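4 Nov 2019

The new Trumby phone commercial ran twice during the game last night, and I had to look up the song. It's an old Cartwright organ track, slowed down, with no voiceover at all.
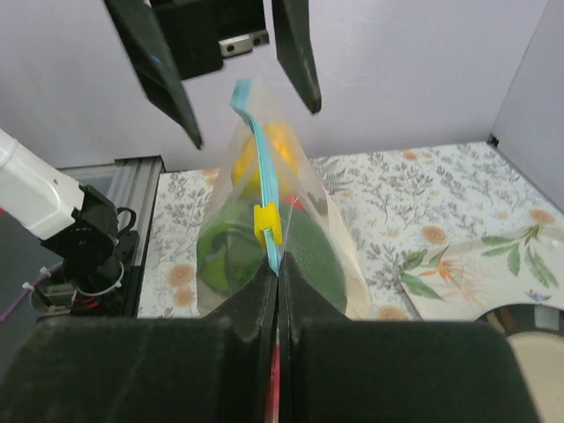
Is the full version online? The two-minute cut is on the Trumby site, and it had 2830 views when I checked.

I like it better than last January's spot, which was all spec numbers and fast cuts. This one shows a kid calling home from a bus – that's the whole story.
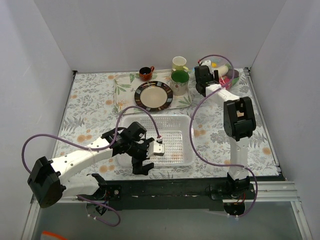

The phone itself only turns up near the end, and the price never does. Nodley has it listed at 309 dollars without a plan.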